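Laundry Corner Check, with my comments

Okay, so this started as a sticky note on the side of the dryer and it has grown. I go through it every couple of months, usually in September when the windows close for the season and everything moves indoors. Noreen Brennan asked me for a copy after she moved into her new place at Vosdale, so I've typed it up properly and left my grumbling in.

It covers the small clip rack, the pole it hangs on, the basket, and the bits nearby. Mark each line OK, Fix or Toss.

Small things up to dry on the clip rack.
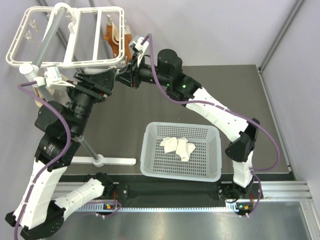
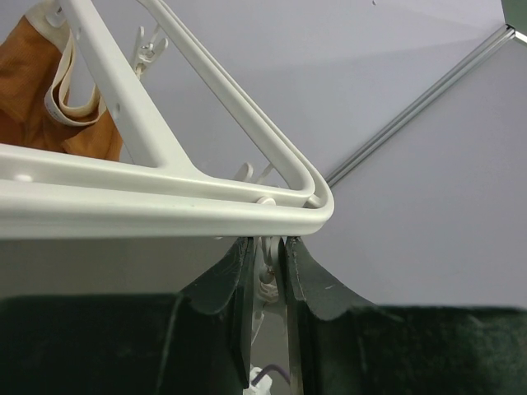
1. Rack, main bars and corners
Run your thumb along every bar and around each bend. You're feeling for hairline cracks, chalky patches and any place the plastic gives more than it should. White plastic goes brittle if it has spent a summer in the sun (mine did, two years running!) and it can snap into quite a sharp edge.
Result: OK. A bit grubby on the undersides. Wiped down with dish soap.

2. Clips and clothespins
Open and close each one. The jaws should meet flat and the hinge shouldn't grind. Anything that pinches your finger hard enough to make you say a word goes in the trash, and so does anything that won't hold a wet sock.
Result: Fix. One clip was stiff. Worked it back and forth in warm water and it came good, but I'm keeping an eye on it.

3. Pole and foot
Push gently from each side with the rack loaded, then again with it bare. A little sway is fine. Rocking at the foot means tighten it or move it somewhere flatter. I had mine too close to the edge of the table all last winter and only noticed when Kieran Ní Bhriain walked by and caught it with an elbow. No harm done, but I moved it that same afternoon.
Result: OK.

4. Clamp
Tighten by hand, no tools. I cracked one of these with pliers once and had to wait ages for the replacement from Plerovberg, so please learn from me. Try to twist the rack where it's held, and if it turns, give the clamp another half turn.
Result: OK, after a half turn.

5. Load
I weigh a wet item now and then on the kitchen scale, which my family thinks is hilarious. My own limit is up to 300 grams on any one side of the rack. Socks, dishcloths, baby hats, all fine. Towels and jeans go on the big airer in the hall, no exceptions, even when you're in a hurry.
Result: OK.

6. Straps and loops
If a piece has a strap or a hanging loop, give it a tug before you trust it with the weight. Frayed ones get clipped by the body of the fabric until I get around to sewing them. (I have a pile. The pile is not on this checklist.)
Result: OK.

7. Basket
Turn it over and tap out the lint. Check the rim for splits and look for rough spots around the holes, which will pull a thread on anything knitted. I like a basket with holes in the floor so damp things can breathe, but don't leave them in there overnight, they'll still smell.
Result: OK. Filed down one rough spot with an old emery board.

8. Table and floor
Wipe up drips as you go. A shiny floor is a skating rink with a bit of fabric softener on it, and I have the bruise history to prove it. Cords stay clear of anything dripping.
Result: OK.

9. Air
Crack the window or run the fan while things are drying. I also feel the wall behind the rack with the back of my hand, and if it's clammy the rack moves out a little.
Result: OK, fan on low.

Still to do: spare clips, new emery board, ask Noreen if she wants my old Brangate airer before I put it out at the curb.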